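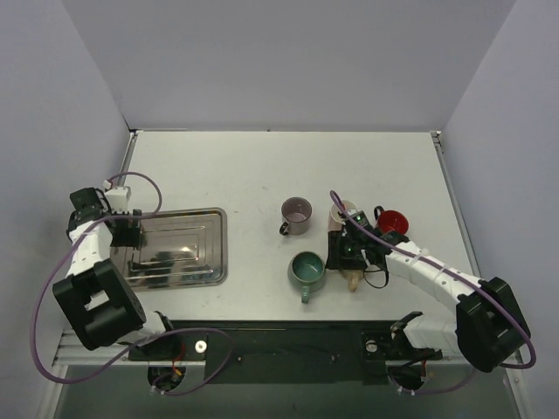
1/
Mug purge update. Two made it to the final round. The green one with the shiny teal inside, and the brownish mauve one that's pink on the inside. Stainless tray on the left is staying no matter what. Not up for debate

2/
For anyone just joining: moving in May, new kitchen has exactly one cupboard over the counter. One. And it's narrow. So every mug has to earn its spot and I am being ruthless (trying)

3/
Started with 23 mugs. For a household of 2. I don't know how this happens. Conference freebies mostly, plus the year everyone gave me a mug

4/
Gone already: three Poltix ones from the old job, the one shaped like a pumpkin, the one with a chip I kept turning to the wall side so I wouldn't see it

5/
Case for the green: ceramic, nice glaze, that teal is so good with black coffee in it. Fits my hand. Have had it since the Cuypers Street apartment and it has survived two moves and a dishwasher I did not trust

6/
Case for the mauve: holds more. Tea looks pretty against the pink. Handle fits three fingers, the green one only fits two and a bit

7/
Case against the mauve: it's heavy. Like, before 7 am heavy

8/
Griet Stevens has replied "keep both you coward" and yes Griet, that is where this is heading, but I'd like to at least pretend there's a process

9/
The tray. People asked. Rectangular, raised rim all the way round, ridges stamped into the bottom in rectangles one inside the other. I use it for everything. Drips from the mugs, cookies cooling, carrying stuff out to the porch, defrosting

10/
It does show every fingerprint. Dish soap, warm water, soft cloth, dry it right away or you get spots. Don't use the scratchy side of the sponge, I did that to my last one and it looked like a skating rink

11/
Someone said put a folded dish towel on it and dry the mugs upside down. Been doing this for a week, the rack is now in the donate box. So thats a whole other item gone. Huge

12/
Packing question while I have you — paper or towels for ceramic? Last time I used newspaper and had ink on everythng. Leaning towels bc they have to be packed anyway

13/
OK consensus is towels, one mug per towel, stuff a sock inside. Handles pointing up. Sold

14/
Tray goes flat at the bottom of the box, mugs on top. Box is an old Zirberg one, double walled, previously held a blender I also don't own anymore

15/
Remaining kitchen pile: the Druletti moka pot (yes obviously), four plates, four bowls, the good knife, a colander I feel nothing about

16/
Colander is out. Griet is taking it. She's also taking the pumpkin mug, out of the donate bag, with her own hands, I can't stop her

17/
Final ruling: keeping both. Green for coffee, mauve for tea. Cupboard will cope

18/
Doing glasses tomorrow. There are so many jam jars. Send help or jam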